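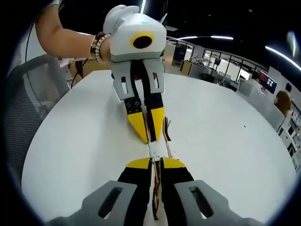 Pearl-like beads at the wrist, wires on the table.

My aunt Merja left me her bracelet and her half of an argument, and I'm still not sure which one was supposed to be the gift.

The argument was with Vilho Kuusisto, who ran the ferry office in Nedden and owed her 527 marks. Or she owed him! It depended on who was pouring the coffee. They'd been at it since the January the harbor froze clear out to Korkach and she walked home across the ice (in her good shoes, she always said, the green ones) and would not buy a ticket from him ever again.

So there I was, the week after the funeral, standing at his counter with pearls on my wrist, asking for one ticket to Korkach.

He looked at the bracelet for a good long while.

"Riihimäki," he said.

"Her niece."

"She send you to pay?"

"She sent me to collect," I said, which was a lie, I'd only come for the boat, but it came out in exactly her voice and I swear the hair stood up on my neck.

Well, he laughed so hard he had to hold on to the stamp machine. Then he went into the back, and I could hear drawers, and some swearing, and more drawers. I missed the five o'clock boat listening to it. When he came out he had a cookie tin, and in it were 13 ferry tickets, one for every year she hadn't ridden, all of them made out to Merja and none of them punched.

"She never came in," he said. "I kept thinking she'd come in."

I took the last boat over. He wouldn't let me pay, so now I owe him.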